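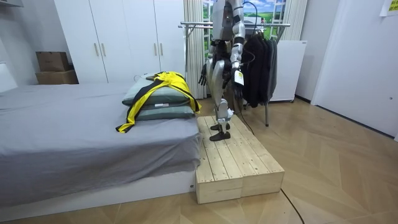 How does an art auction work?

Some paintings are sold in shops called galleries, where each one has a price and you can take your time deciding. Others are sold at auction. At an auction there is no fixed price. People say how much they are willing to pay, and the person who offers the most gets the painting.

Before the sale

Say a family has a painting they no longer want. They take it to an auction house, which is a company that sells things for other people. Someone there who knows a lot about paintings looks at the front and the back. The back can be very useful. It may have old labels, a date or the name of a shop that once sold it.

The auction house then makes a guess at what the painting might sell for. This guess is called the estimate. It is usually two numbers, such as £1,500 to £2,500.

The family can also choose a secret lowest price, called the reserve. If nobody offers that much, the painting is not sold and the family can have it back.

Every item in the sale gets a number. An item with a number is called a lot. A lot can be one painting, or a box of 21 old postcards sold together. All the lots are listed in a catalogue, so buyers can read about them and come to look at them before the sale.

On the day

Our example is a sale at Allgate, an auction house with one big saleroom and a smaller room for viewing. Lot 105 is a painting of a harbour by an artist called Kiều.

If you want to buy something, you sign up at the desk and are given a card with a number on it. This is your paddle. It is a funny name - you can't row a boat with it. Chaimae Bennani has paddle 761.

The person in charge is the auctioneer, who stands at a tall desk called a rostrum. The auctioneer starts low and goes up in steps. Each offer is called a bid. Some people bid in the room, some bid on the telephone and some bid on a computer at home.

Bidding for the harbour painting slows down as the price gets higher. Chaimae holds up her paddle at £2000. The auctioneer looks round the room and asks if there are any more bids. There are none, so down comes a small wooden hammer called a gavel. Bang! The painting is sold.

Can you buy something by scratching your nose?

People often worry about this. Auctioneers are used to people fidgeting, and if they are not sure whether you are bidding they will normally ask. Still, it is best not to wave at a friend.

Who gets the money?

The £2000 is called the hammer price, but Chaimae has to pay more than that. The auction house adds a fee called the buyer's premium. It usually takes a fee from the family as well, called commission. That is how it pays its staff and keeps the lights on.

Words to remember

Bid - an offer of money
Lot - an item, or a group of items, in the sale
Estimate - a guess at the price
Reserve - the secret lowest price
Gavel - the auctioneer's hammer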